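3. Los mandos y el teclado: lo que una cocina de juguete pide a las manos

3.1. Por qué me metí con las cocinitas

Llevo años estudiando el juego simbólico en casa y siempre acabo en el mismo sitio — la cocina. Las muñecas van y vienen y los coches acaban debajo del sofá, pero la cocinita aguanta en su rincón y por ella pasan todos los hermanos. Cuando Pei-shan Kwok y yo empezamos a preparar este trabajo teníamos claro que no queríamos repetir lo que ya está muy contado (los turnos de palabra, quién hace de madre, quién sirve y quién come). A mí me interesaba algo bastante más pedestre: qué hay exactamente en la superficie del juguete. Qué se gira, qué se aprieta, qué está solo dibujado. Me parecía que ahí había una cuestión de diseño que la bibliografía despacha en dos líneas, casi siempre con la fórmula «una cocina de juguete estándar», ¡como si hubiera tal cosa!

Nuestro corpus sale de dos sitios. Por un lado están las 46 familias que participaron en la fase de diarios, a las que pedimos que anotaran durante el mes de agosto cualquier episodio de juego con comida, por breve que fuera. Por otro, las sesiones de la sala Nulta, que es donde montamos los juguetes y los miramos con calma, sin niños, antes de abrir la puerta a nadie. De los diarios salieron 300 episodios aprovechables (hubo más, pero en algunos no había manera de saber si el niño estaba cocinando o tirando cosas). En esta sección hablo sobre todo de la parte tranquila, la de mirar el juguete, y voy tirando de los diarios cuando me ayudan.

3.2. Una superficie, varias clases de mando

Para describir las cocinitas usamos una ficha muy sencilla que Tzu-hsuan Hsieh había probado antes con garajes y granjas. La ficha separa los elementos de relieve, que se notan con el dedo, de los elementos impresos, que solo se ven. Dentro de los primeros distinguimos los que invitan a agarrar y los que sirven de apoyo; dentro de los segundos, los que llevan cifras y los que llevan iconos. Suena seco, ya lo sé, pero obliga a mirar, y la primera tarde que la pasamos Chin-lung Chu y yo estuvimos discutiendo casi una hora por una rejilla. ¿Es un apoyo? ¿Es un adorno? Él decía que adorno; yo que un niño que tiene una olla en la mano no va a preguntárselo.

El fogón es la pieza que mejor explica esa discusión. En la cocinita de la figura 1 el quemador es redondo, gris oscuro, con un anillo de agujeritos, y la rejilla negra lo rodea con unos brazos gruesos que van hacia dentro. Es una imitación muy directa de un fogón de gas. Y justo al lado, en la misma pieza de juego, hay un teclado negro con números, que pertenece a una familia de aparatos completamente distinta.

Figura 1. Quemador con rejilla, panel acanalado y teclado numérico.

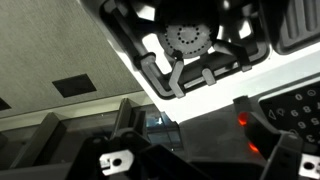 Esa mezcla me parece lo más interesante de todo el material. Un adulto la encuentra rara, o por lo menos yo la encontré rara: en mi casa, cuando era pequeña, el gas se encendía con cerilla y los números estaban en el teléfono. En los diarios, en cambio, no aparece ni un solo comentario infantil de extrañeza. Los niños pasan del fogón al teclado y vuelven sin cambiar de historia. Una madre escribió que su hijo «marca la sopa» antes de poner la olla, y durante un tiempo Pei-shan y yo usamos esa expresión para todo (marcar el café, marcar la reunión...).

Rainer Kleinschmidt, que leyó una primera versión de esta sección, me señaló que yo estaba dando por hecho que los números se usan como números. Tenía razón. Volví a los episodios en los que se menciona el teclado, que son 115, y lo que encontré es que los adultos que los anotan casi nunca recogen una cifra. Escriben «aprieta los botones», «pone el tiempo», «le da al pip». El pip lo hace la boca del niño, claro. Para lo que pasa en la historia parece bastar con que haya varias teclas juntas y un dedo que vaya de una a otra. Solo en 11 episodios el cuaderno recoge qué número se dijo en voz alta, y en casi todos quien lo decía era un hermano mayor.

No quiero estirar demasiado este dato. Los diarios los escriben adultos con prisa, muchas veces con la cena de verdad al fuego, y es perfectamente posible que se dijeran números que no llegaron al papel. Lo que sí sostengo es que, para quien observa desde la puerta, el teclado se cuenta como gesto. Esto lo separa de los demás elementos impresos, que en los cuadernos apenas existen.

3.3. Girar es otra cosa

Con los mandos redondos el vocabulario cambia por completo. Los padres escriben «enciende», «baja el fuego», «lo pone fuerte», verbos que ya llevan dentro una intención y hasta una temperatura imaginaria. A mí me gusta mucho esa diferencia y confieso que toda la sección nació de ahí. El mando tiene un centro levantado por donde cogerlo, y alrededor hay marcas que le dan al giro un antes y un después, aunque el niño no las lea. Chin-lung insistió en que anotáramos por separado el mando y sus marcas y al principio me resistí (más columnas, más tardes), pero acertó él.

También hay una cuestión de color que quiero dejar apuntada, aunque sea de pasada. En la unidad de la figura 2 el cuerpo es blanco, de plástico brillante, y los mandos son azul claro. El que mejor se ve, el de la izquierda, descansa sobre una base circular de un rojo anaranjado, con rayitas rojas impresas alrededor. Los iconos van en negro y son pequeños, con cuadraditos y líneas onduladas. Si uno se aleja un par de pasos, los mandos siguen ahí y los iconos se pierden enseguida. Lo comprobé yo misma en la sala, andando hacia atrás con la ficha en la mano hasta que choqué con la puerta.

De los iconos, por cierto, nadie en el equipo supo dar una lectura segura. Tzu-hsuan propuso que algunos aludían a niveles de calor y los pasamos a la ficha como «probable calor», con interrogante. Si a cinco adultos con estudios les cuesta, me cuesta a mí creer que estén ahí para que los descifre una criatura de tres años. Mi impresión es que hacen de ambiente, que le dicen al comprador «esto es una cocina», y que al niño le sirven como le sirve el dibujo de un plato: está bien que esté y se puede cocinar encima.

Queda la plancha acanalada, que casi se me olvida. En la ficha entró como apoyo sin ninguna discusión, cosa notable en este equipo. Comparte superficie con el fogón y a primera vista ofrece menos que hacer, porque no tiene brazos ni agujeros, solo las estrías. Sin embargo, en los cuadernos le toca una clase de comida propia: filetes, pescado, pan «con rayas». Varias familias usan la palabra raya, y yo diría que el relieve sugiere aquí el menú con bastante más fuerza que cualquier icono impreso. Me habría gustado tener material de comparación con planchas lisas, pero en la muestra no lo teníamos y lo dejo pendiente para quien venga detrás.

Figura 2. Mandos giratorios, iconos impresos y las dos zonas de cocción.

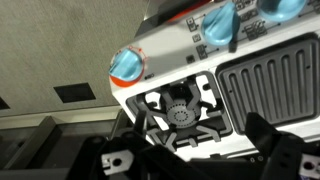 3.4. Lo que cambiamos en la ficha

Después de estas sesiones la ficha dejó de tratar los números y los iconos como parientes. Ahora el teclado tiene su propio apartado, entre el relieve y lo impreso, con una casilla para anotar si los diarios lo cuentan como gesto, como cifra o como las dos cosas. También añadimos una línea para las marcas que rodean a un mando, separada de la del mando mismo, y otra para el tipo de comida que los adultos asocian a cada zona de cocción. La rejilla sigue en «apoyo», con una nota al pie en la que Chin-lung deja constancia de su desacuerdo. Con esta versión codificamos los episodios que se presentan en la sección 4.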